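Hindeck Bottle Return Pilot: Progress Report to Grallier, July

Status: on schedule, under budget.

Collection. The two Esteban Street drop-off points took in 3,572 plastic bottles this period, against a target of 2,000. Of these, 2,851 passed sorting and were baled. The rest were rejected at the sorting table, mostly for food residue or mixed caps.

Equipment. Forkico replaced the baler's hydraulic seal under warranty. Downtime was 23 hours. The scale at the north point still drifts when the bay door is open and will be recalibrated next period.

Labeling. Sleeve labels remain the main cause of slow sorting. A revised guide covering clear bottles with colored caps and label bands has been drafted.
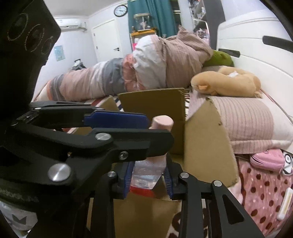 Figure 1. Clear plastic bottle with pale pink cap.

Next period. Issue the guide, recalibrate the scale, and submit the hauling contract for renewal. Unspent transport funds will be carried forward with Grallier's approval.

Submitted by Trevor Beaulieu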